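Kastanance Placard and Banner Kit
December 7, 2018
By Sylvie Petrenko

The Kastanance kit holds what a group needs to make hand-lettered signs and cloth banners for a rally, a vigil or a picket line. We put it together after several years of running sign-making nights out of the Bélanger print room, where people kept asking to buy the same supplies we were using.

The standard kit makes 160 placards. It comes in one carton and one long tube, and two people can carry it up a flight of stairs.

What's in the kit

Coated placard board in white, yellow and grey, cut to one size. The coating takes brush paint and marker on both sides and will stand up to light rain. It will not stand up to a full day of wet snow.

Unbleached cotton for banners, hemmed on the long sides, with 5 pole sleeves to sew or staple on.

Marus water-based paint in black, red, blue and white. The colours mix well and wash off hands with soap. Let the first coat dry before you outline.

Flat brushes, foam rollers and a set of letter stencils. The stencils include French accents, which were missing from the first version. Mélanie Tremblay redrew them and the spacing is better for it.

Softwood handles with sanded edges. Check local rules before you order – some cities limit the thickness of sign handles at a demonstration, and we can swap in cardboard tubes at no charge.

Planning the lettering

Work out your wording before you open the paint. Short lines read best from across a street, and most people try to fit in too much. Rough it out large on a wall or a board, stand well back, and cut words until you can read it at a glance. Leave a hand's width clear at the bottom for the handle.

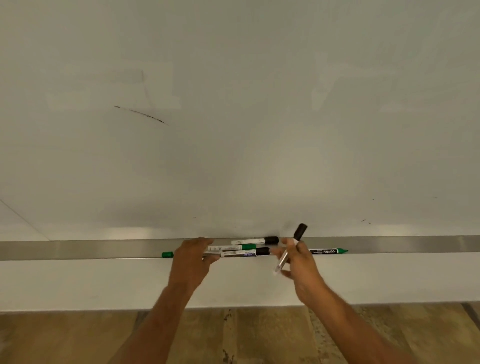
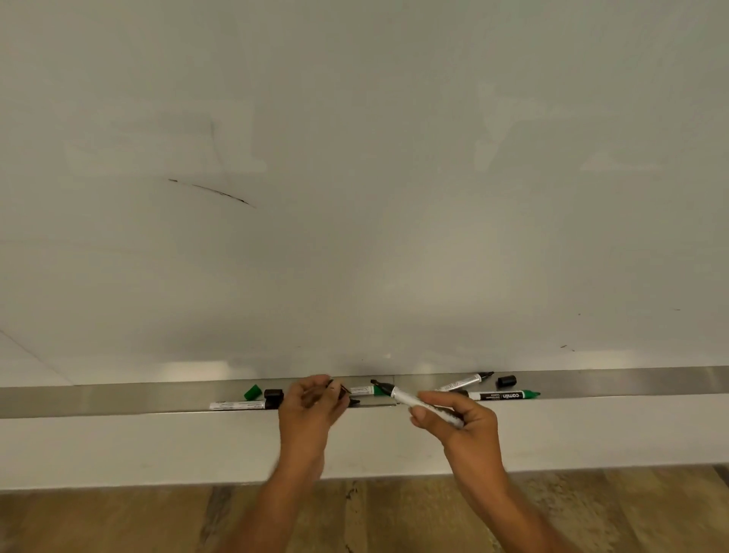 Whiteboard with a dark marker streak, both views.

If you are making a banner, pencil the baseline first and work from the middle letter outward. Gordon Doucette's lettering sheet is packed in the lid of the carton and covers block capitals, a condensed style for long words, and a simple brush script. You are free to photocopy it.

Keeping your signs afterward

Museums and local archives now ask for protest signs, and a lot of good work still goes out with the recycling. If you want to save yours, store the boards flat with plain paper between them and write the place and the makers' names on the back in pencil. Roll banners with the paint facing out. Don't fold them.

Price and ordering

Standard kit: $624, tax and shipping extra
Double kit, with a second tube of cotton: $1,452, shipping included within Canada

The double kit has twice the board and paint, a folding drying rack and a carry bag for finished placards. The rack is made for us by Zodine and can't be bought separately at this time.

Orders placed now will ship in January. Schools and community groups can pay by invoice. For refills of paint or board only, write to Ardalan Tehrani at the print room and tell him which colours you need.

Contact: Kastanance, care of the Bélanger print room | © 2018 Kastanance | Back to top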